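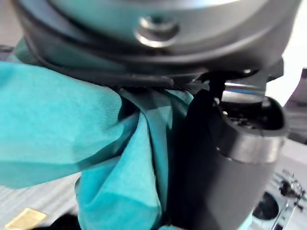

Can a machine do the laundry yet?

I get asked this a lot, mostly by relatives, and mostly in July when everyone is at my house and the towels pile up. My usual answer is "parts of it." I wanted to write down which parts, so I can send people a link.

Washing is solved and has been for a long time. You put the clothes in, you pick a cycle, you leave. Drying, same thing. What is left over is everything on either side of those two boxes: picking things up off the floor, sorting them, getting them in, getting them out, folding them, and putting them where they go. In my house that is most of the time spent. I timed it one Sunday. Three loads took me 87 minutes of handling, and none of that was waiting for a machine to finish.

So a robot that does laundry has to be a robot that handles cloth, and cloth is hard. A mug has one shape. If you know where the handle is now, you know where it will be after you lift it. A T-shirt has a new shape every time you touch it. Grab it in the middle and you get a bunch of folds with the rest hanging down, and from there you can't tell a sleeve from a hem. I can't always tell either, but I have two hands and I can feel for the seam while I'm talking to someone.

A two-finger gripper can hold fabric fine. People sometimes think the squeezing is the problem. Pinching a rag between two fingers and lifting it is one of the first things anyone tries, and it works most of the time with not much effort. The trouble starts with what you wanted to do next. If you wanted to move the rag from the counter to a basket, great. If you wanted to fold it, you needed a corner, and you probably didn't get one. There is also the question of how many layers you picked up. One is good for folding. Two might be good if they are the two you meant.

The other issue is seeing. Cameras near the hand give a good close view before the grasp, and then the cloth comes up and covers a lot of what you wanted to look at. A second camera farther back helps. It doesn't help with the side facing away.

I have been following two projects on this. Rundia is the one with the folding videos. It lays a towel out flat, folds it, folds it again, and sets it on a stack. The towels come out neat. It wants them one at a time, on a clear table, and it doesn't do fitted sheets. I don't do fitted sheets either, so I won't hold that against it. What I would like to see is someone dump a warm load out of the dryer in front of it and walk away.

Drurklow is going after the tidying side. The idea is that it goes over a messy surface, picks up whatever is soft, and drops it in a bin. No folding at all. It sounds less impressive and I think it is the more useful one. If every sock and dishcloth in my house made it into the hamper without me, I would happily fold for the rest of my life.

For now, here is how I would grade the chores, out of 10.

Moving a single cloth from one place to another: 8
Folding one towel on a clear table: 8
Loading a front-load washer: 5
Picking a mixed pile apart into separate items: 5
Folding a mixed pile of clothes: 3
Putting folded clothes away in drawers: 3

The drawers score might surprise people. Opening a drawer is doable. Getting a stack of shirts into a drawer that is already too full, without wrecking the stack, is something else. I fail at it weekly.

Speed is missing from that list and it should be on there somewhere. A lot of clips are sped up, and the small print in the corner tells you how much. I don't mind slow. A robot that takes all night to fold one basket would be fine with me as long as I don't have to get up and rescue it. I do mind needing to stand next to it.

I plan to redo the grades next summer. Dishes will get their own post, probably a longer one.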